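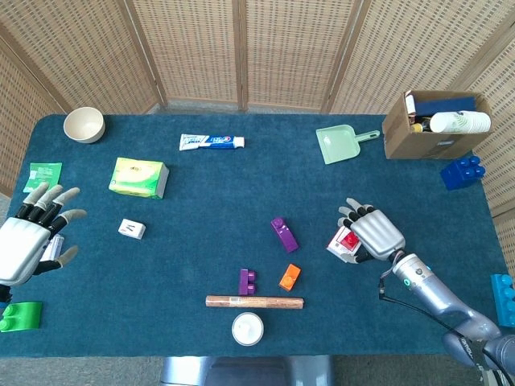 The table in the screened corner at Ernholm, mid-morning.

Vlasta Procházka had the gloves on by ten past nine and was told to take them off again, as the left one had not been zeroed. She sat on the stool and waited. Szewczyk, who ran the floor, typed something, waited, and typed it again.

"Flat hand," he said. "Now a fist. Now flat."

On the other side of the wicker screen the hands did the same, a little after her. She watched them in the headset. She had stopped thinking of the delay as a delay. At home she now reached for the kettle slightly early.

The job that month was called clearing. There was a table with things on it and there was a cardboard box, and she was to put the things into the box, one at a time, in whatever order seemed sensible to her. That was how the sheet put it. She had asked Szewczyk in October what sensible meant and he had said that was what they were paying her for.

She had 31 good runs to hand in before the end of the shift. A run was good if nothing fell and she didn't stop for longer than 12 seconds. She had done four.

She began the fifth with the small white box with the red patch, the one near the right hand. It was light and it slid. She lowered the fingers onto it and felt nothing, of course. The gloves didn't give anything back. You went by the look of the thing, by whether it moved when you moved.

"You always start with that one," said Szewczyk.

"It's nearest."

"The dustpan's nearer the box."

"It's nearest to me," she said.

He wrote this down, or wrote something down.

Her mother had taught her to clear a table when she was six, in the flat over the bakery. Big plates first, cups on the plates, knives last and pointing away from you. Her mother stood behind her with her hands over Vlasta's hands and moved them. She didn't explain it. When Vlasta did it wrong the hands on top pressed a bit harder. For years afterwards she could feel them there whenever she picked up a plate, and then at some point she couldn't.

She lifted the box. It tipped, and she let her thumb come in a little, and it settled. She carried it over the blue block with the four studs and set it down next to the paper cups.

"Good," said Szewczyk.

After that came the toothpaste, then the orange block, then the two purple ones. She left the bowl until late. It was a nasty shape for those fingers, all rim, and she had dropped it twice the day before – once from high up, so that the whole room looked round. The copper-coloured roll she took from above with both hands, the way you would lift a sleeping cat.

At noon they stopped for soup. Szewczyk turned his screen so she could see it. They had trained on last week's runs overnight, he said, and did she want to watch? She brought her bowl over.

The hands were moving with the gloves lying on the stool. They hung over the table for a time. Then the right one went out, past the dustpan, past the blocks, and came down on the small white box with the red patch. It tipped. The thumb came in a little.

Vlasta held her spoon and didn't eat.

"It's got your thumb," said Szewczyk.

"That's my mother's," she said.

He laughed politely and looked back at the screen. The hand carried the box across and let go of it, and went back for the toothpaste. It was slower than she was. It paused above the tube for so long that he started to reach for the keyboard, and she put her hand on his sleeve and pressed.

"Leave it a minute," she said.

They left it. Somebody was running a tap in the kitchen. The fingers opened and closed on nothing, then opened again, and came down a bit further to the left.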